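Homama changes how parenting hashtags are sorted

2022-10-07

Photo-sharing app Homama has changed the way it sorts posts under parenting hashtags, after complaints that the same few accounts were filling the top of every results page.

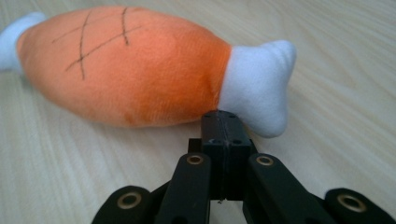

The update applies to 357 tags covering pregnancy, feeding, sleep and the early school years. Until now, posts under these tags were ordered by total likes and comments over the previous month. The new method uses a shorter window of 40 hours and limits each account to one post in the first screen of results.

Homama said the limit is applied per account and per tag, so a user who posts under several tags can still appear in each of them. Posts marked as paid promotion are left out of the ranking and shown in a separate row, labelled as such.

The change follows a trial with 1,048 users of the feeding and weaning tags. According to the company, people in the trial opened more posts from accounts they did not already follow, while the time spent in the app stayed level. It has not published the full results.

Precious Marquez, product lead for search at Homama, said the old system had been built when the tags were much smaller. "A post with a strong first day could hold its place for weeks," she said. "Parents asking a question about night feeds were placed so far down that they got no replies. We wanted recent posts to be seen while an answer was still of use."

Question posts are handled separately. Any post that a user marks as a question is held in its own list and removed once the author accepts a reply, or after seven days. Photographs of children's faces are not treated differently by the sorting method, although accounts set to private remain outside it, as before.

Some users with larger followings have objected. Lilis, a network that manages parenting accounts, said 153 of its members had seen fewer views since the update and asked for the one-post limit to be raised to three. Homama said it would look at the figure again in December but had no plans to return to the monthly window.

The sorting code was written with Olszewski, a software firm that has also worked on the comment filters in the Grendix forum app. Both the Android and iOS versions have been updated. Users of the web version will see the old order until the next release - no date has been given for it.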